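Week 4 – household budgets, fixed vs variable costs

Read the Harasym chapter before Friday. Skip the appendix.

Fixed = same every month. Rent, insurance, loan payment. Variable = moves with use. Groceries, gas, power.

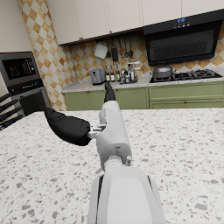
Plestetti case: rent 1000, utilities 197. Add them before you touch food. Most people lost points here last year, they put utilites under fixed.
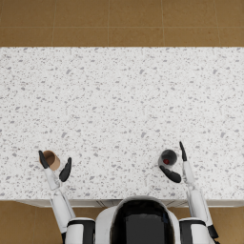
Pongsak Nuchit asked whether a flat-rate power plan counts as fixed then. Yes, for the length of the contract – after that, treat it as variable again.

Sinking funds: yearly bill split by twelve, set aside monthly. Car tags, school fees.
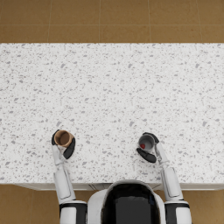 2 min read

Amska case, January bills only. Total 1218. Sort every line, show your work, dont round. 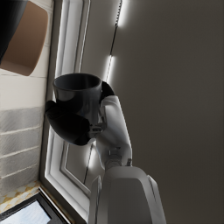 Flevis worksheet due same day. Pencil fine. Net pay on top line, not gross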